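Robot toast shift at Flodmont bakery counter still needs a human within shouting distance

The breakfast trade in Flodmont can relax for the time being. Fikance, the bakery and café chain, has put out the first results of its spring trial of two-armed robots on what its managers call "plate-up", meaning the job of getting something warm out of a toaster oven and in front of a customer before the customer starts sighing.

The trial covered 209 attempts over seven weeks. An attempt was counted as a success if the food ended up on the plate in one piece, the oven door was not leaned on, and no member of staff had to step in. By that measure the machines managed it nearly two times in three, which Fikance describes as encouraging. A Saturday lad with the same record would be having a quiet word with the manager by eleven.

Vekmont, which supplies the control software, prefers to talk about the direction of travel. In the first week the arms spent most of their time approaching the food and thinking better of it. By the last they were committing to the grab, even in a foil tray, where the sides bend if you look at them and the shine plays havoc with the cameras. Getting two fingers down between the bread and the foil without crushing either is the sort of thing a seven-year-old does while watching television. For a machine it has been the best part of a year's work.
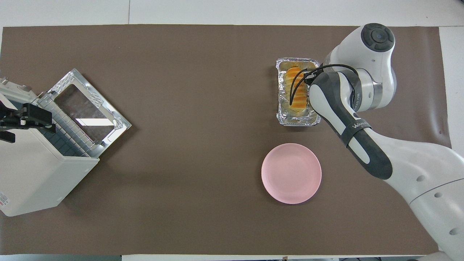 Slow, but it doesn't answer back

Speed is the awkward part. Fikance's own counter staff take a few seconds to move a bun from tray to plate, usually while also asking whether you want butter. The robots averaged 31 seconds for the same move, with no mention of butter. Vekmont says the pace is set low on purpose for safety and could be raised. It did not say how far, and the café manager, asked whether she would like to be standing next to it when it was, said she would think about that.

Failures in the trial fell into a few familiar heaps. Soft bread was squeezed out of shape. Hard bread was dropped. Several trays went for a short ride along the worktop because the food had stuck to the bottom and the arm kept pulling. On one occasion the software marked a job as finished with an empty plate and a full tray, and then waited politely for the next order.

Ortuño, the testing lab that kept the score, was fairly generous in its report. It points out that most kitchen demonstrations use food that behaves itself, all one size and shape, put down in the same spot each time. Fikance insisted on things people might want to eat. The lab also noted that reheating was kept out of the timings, so the figures say nothing of how the arms cope with a tray straight from the heat and a queue building up behind it. 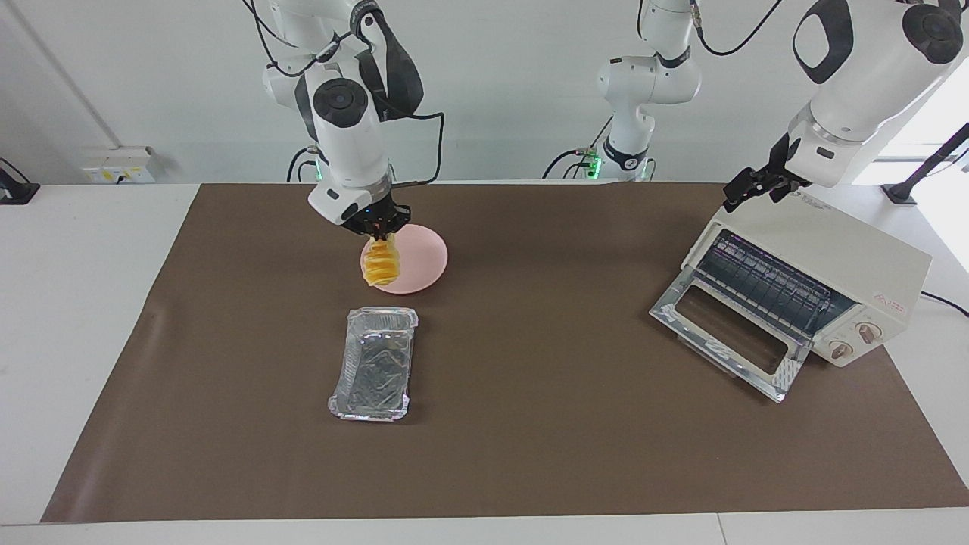

Plating is where the marks are lost, according to the lab. Picking food up has had years of research thrown at it, while putting it down again nicely has been treated as the easy bit, and it shows. The plate gives no help at all, being shallow and round with hardly any edge to stop a thing rolling. Anything with an odd shape makes it worse, and a yellow twist that dangles from the gripper with its lower tip nearly on the plate is about as odd as breakfast gets. Let go too high and it bounces. Go too low and it buckles against the plate, at which point the arm senses something pushing back and may decide it has hit the table.

There is also the matter of the second arm. Both are paid for, in the sense that both come with the machine, but in the plating runs one did the lifting and the other mostly kept out of the way. Vekmont says later versions will have it hold the tray steady or shut the oven. Leaving the oven open was not counted as a fault in this trial. Several readers with teenagers will wish they had known that was allowed.

Fikance says no jobs at the Flodmont branch are affected, and for now the sums bear that out: every shift with a robot on it also had a person assigned to watch the robot, top up the trays and wipe down. The staff have asked whether the wiping down could be automated next. Vekmont said cloths were "a very interesting problem", which people in the trade will recognise as a no.

A second round is planned for the autumn, with croissants. Ortuño has asked for a bigger dustpan.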